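Print this page
E-mail this page

Speaker notes: Trailer lights that work every time
Farneck Towing Club, November 7, 2022

Open with the Nurna trip. 214 miles, dark by four, and the left turn signal quit before the first gas stop. Ask for hands: who has had that happen? (Wait. It'll be most of the room!)

Start with the ground wire. I love this part — such a small wire, and so many strange faults come back to it. Dim lights, lights that flash together, brake lights that kill the markers. Clean metal, tight screw, a dab of grease.
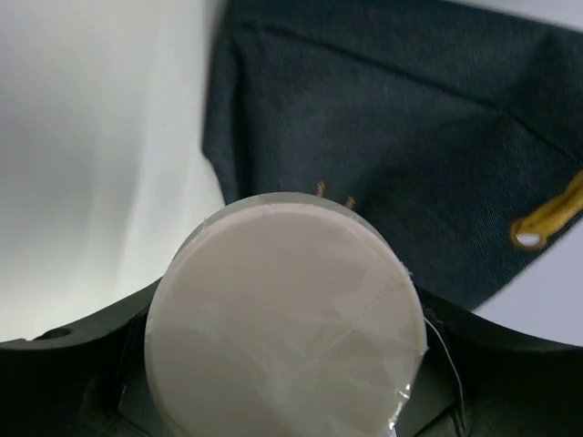
Disc in clear plastic film

Next, the seven-pin plug. Pass the old one from the Yalçınkaya trailer around. Look for green on the pins. Point out the cap spring, then show the cheap tester and let people try it.

Wire runs. Keep them off the frame edges, leave slack at the tongue, and don't let the cable drag. Mine did, for over 500 miles, and I still have the cable to prove it. Hold it up. 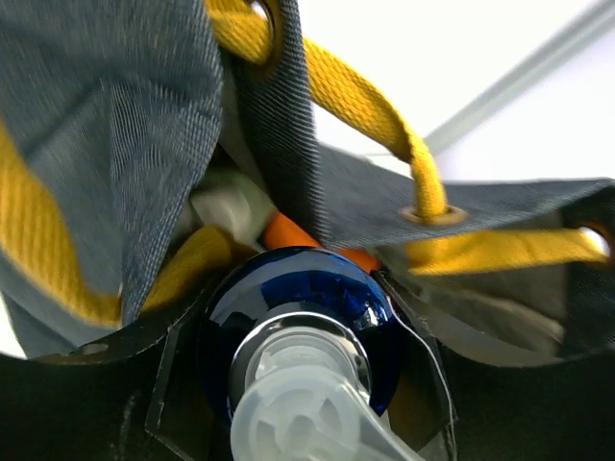
Someone at the Budcombe talk asked whether LED lamps are worth the swap if the old bulbs still light, and said the dash kept warning of a blown bulb after changing them. Great question! Yes, I'd swap, but check first that the tow vehicle can read the lower draw. Some need a small resistor or a setting changed.

Then out to the parking lot for the walk-around. Bring the flashlight and spare fuses.

Print | E-mail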